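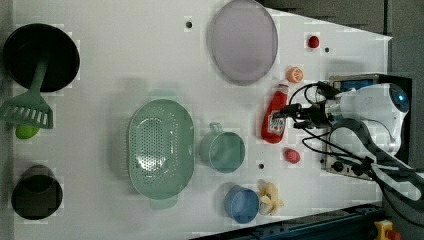 Postow Mixed Kitchen Set – colander, plate, pan, pot, cups and play food.

# Postow Mixed Kitchen Set

Kitchen things plus toy food, one box. For play corners, preschool rooms, speech and OT sessions, grandparents' cupboards. Price $40. In stock again from Fri 30 January – the December batch went faster than we planned, sorry to everybody who got the waitlist email twice.

## What you get

**Colander.** Oval, mint green, holes in the bottom, a handle at each side. The big piece. Most people end up using it as the tidy-up basket and that's fine, the small food all goes in.

**Plate.** Large oval, see-through lavender with a gray rim. Good for serving up, good for sorting. Not for the oven.

**Frying pan.** Round, black. No real heat please. It'll sit on a play stove or just on the table.

**Slotted spatula.** Green, wide head. Full-length handle, so it sticks out past the pan. Check your storage tub before you order, it's the one piece that never fits flat in the short ones.

**Pot.** Black, straight sides. Comes without a lid. We get asked for a lid every week – no lid, not planned.

**Measuring cup.** Teal, short handle. Fine for water, rice, lentils, dry pasta. Don't use it for actual baking amounts, it's not calibrated.

**Blue cup.** Plain blue. Goes with everything.

**Play food:**

- red ketchup bottle with a white-and-red label
- yellow banana bunch
- half orange, segments showing on the cut face
- lime, green, small
- red ball-shaped one – sold as the tomato
- the little red one, rounded. Radish on our packing list, half our customers call it a strawberry. Either is OK

The ketchup bottle is a toy. Nothing in it, don't try to fill it, the cap isn't made for that.

## Colors

As shown. We don't do a choice of colors on the mixed set. If the mint runs out we hold the order and write to you first. Lavender plate can be a touch lighter or darker from one batch to the next.

Want everything in one color? See the Hatmont set. Different shapes, no food.

## Sizes and ages

Ages 3 and up. Small parts in the play food, so keep the lime and the little red one away from younger kids who still put things in their mouths. We mean it about that one.

The pan, pot and spatula are bigger than the usual doll-size stuff. Kids like that. Needs more shelf than you think though. Lay it all out once on a table before you decide where it lives.

## Ideas, quick ones

Copied over from customer emails mostly, thanks for those.

- All the red things onto the plate. Then all the green things. Lime and spatula go together and someone always argues about whether the colander counts.
- Ask for one item by name, child puts it in the colander. Next child's turn. Works well with new words – *slotted*, *handle*, *rim*.
- Shopkeeper. Banana costs more than the lime, set your own prices.
- Pour from the measuring cup to the blue cup and back. Tray underneath, seriously.
- Hide one food under the pot, guess which is missing.
- Put-away race, cooking things one side, food the other. The ketchup causes trouble. Food or not food?

Phúc Đinh at our Fraser shop lays the whole set out on the counter on Saturdays, come by and handle it before you buy.

## Cleaning

Warm water, dish soap, soft cloth. Dry it well before it goes back in the box, the colander espcially – water sits in the holes.

- Top rack OK: colander, plate, cups
- By hand only: play food, pan, pot, spatula
- No bleach on the ketchup label, it lifts

If the label does lift at a corner, press it back down and leave it overnight under a book. If it comes right off write to us and we'll post a new one.

## Spares

Single pieces can be ordered, food too. Use the spares form and say which piece and what color. Bananas are the ones that go missing, so we keep plenty. Spatula spares ship in a seperate sleeve and take longer.

Spares for sets bought under the old Plarance name – yes, same pieces, except the plate. The old plate was round. We don't have any left.

## Shipping and returns

Ships in 7 days. Flat box, brown paper, no plastic bags inside. Orders for more than one room – tell us in the notes and we'll pack each set in its own box and mark the outside.

Returns within 40 days, unused or as good as. Missing piece? Take a photo of everything laid out and send that, quicker than typing a list. Keep the packing slip till you've checked.

Schools and clinics: we take purchase orders for totals over $300. Ask for the bulk sheet at $1000 and up, prices are different there and shipping's on us.

## Not included

Table, tray, storage tub, play stove, cutlery. A knife for the orange – it's one half, it doesn't come apart any further. Batteries, none needed.

## Goes with

- Hatmont one-color set
- Postow storage tub, long (fits the spatula)
- Postow storage tub, short (doesn't)
- Spare food bag, mixed – banana, lime, orange half, both reds

Questions to the shop email, we answer weekdays, mornings mostly.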